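Durville linen swap runs out of tables, not quilts
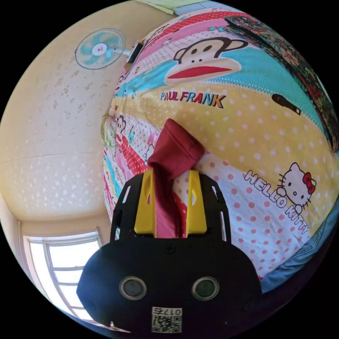 The linen swap at the Durville grange hall drew 60 households this October, and most of them went home with more bedding than they brought. The rules are simple: hand in something clean, take something else, and try not to reclaim your own pillowcases. Children's quilts went first, as they do every year. Cartoon animals hold their value in Durville better than most used cars, and a polka-dotted quilt with a big wide-mouthed monkey on it, all pink, red and turquoise, is the sort of thing that starts a polite standoff between grandparents. Plain beige, on the other hand, could be had by the armload.

Organizers logged 828 pieces by closing time – sheets, blankets, towels and one item entered only as "possibly a curtain." Solid dark reds did better than expected. Several people said they wanted a maroon throw or cloth to calm down a loud bed, then picked out a louder bed to go with it.

Fitted sheets remain a sore point. A folding lesson was offered at 3 p.m. and ended at 4 with a pile that looked much the same as before, only warmer. Those sheets were moved to the "as is" table.

Leftovers go to the thrift store in Fukstead, which has asked for no more single pillow shams. Cavon Laundry on Baek Street will wash anything that missed the clean requirement – there was a bag – and hold it for the spring swap.

The hall has asked that whoever left with the tablecloth from the coffee table bring it back. It was not part of the swap.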